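**Zininach Manipulation Group: notes from the collection room**

1/ The Zininach group has begun a new round of example gathering for its grasping model. Posts in this thread set out how the work is organized and what will be released at the end of it.

2/ Demonstrations are recorded with hand-held grippers. No arm is involved at this stage. An operator carries out the task by hand, and the recording is later used to train the policy that will run on the Hanrahan arm.

3/ The target for this round is 600 accepted demonstrations. As of Sunday, 273 had passed review. Joni Savolainen leads the review and decides which recordings are kept.

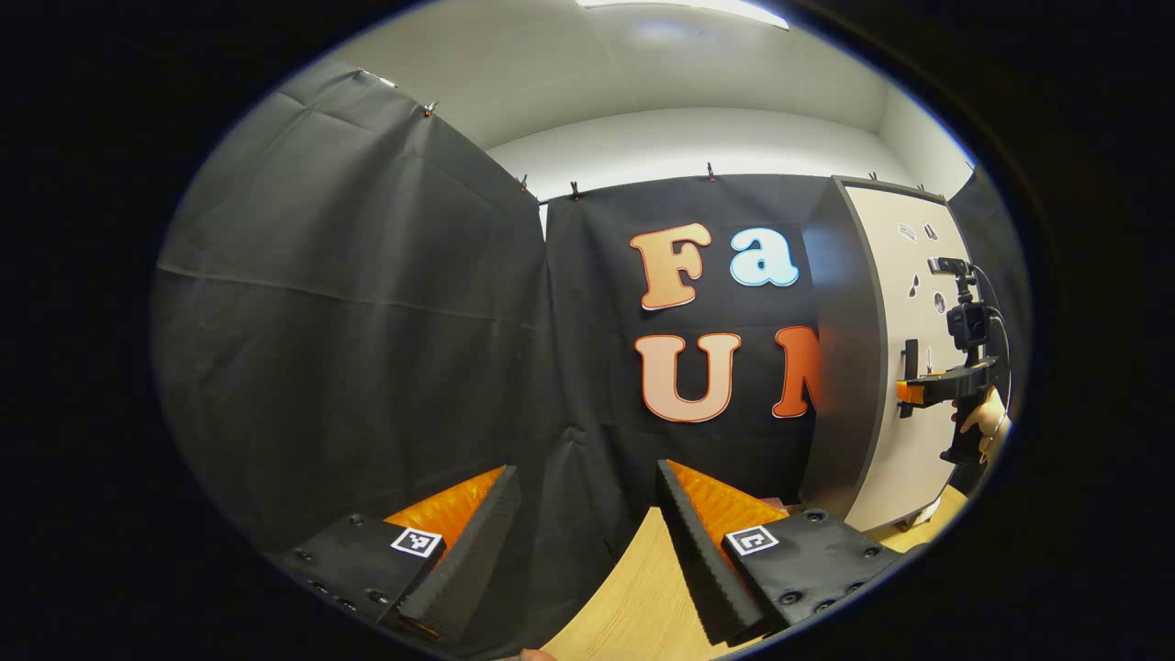

Issue 4, p. 4

4/ Black curtain is hung behind the wooden tabletop. The fingers carry orange pads and square black-and-white markers — operators are asked to keep the markers clean and to report any that begin to lift.

5/ Each session opens with a short calibration recording. A demonstration is rejected if the markers are lost from view for too long, if the operator pauses to talk, or if the object leaves the table. Rejected recordings are stored separately under the name Korken and are not used for training.

6/ Operators work in pairs and change places at the break. New operators complete a practice session first, and its recordings do not count toward the total.

7/ The accepted set will be published under the name Sarel, together with the review notes. Groups wishing to test the file format before then may request a small sample by replying to this post.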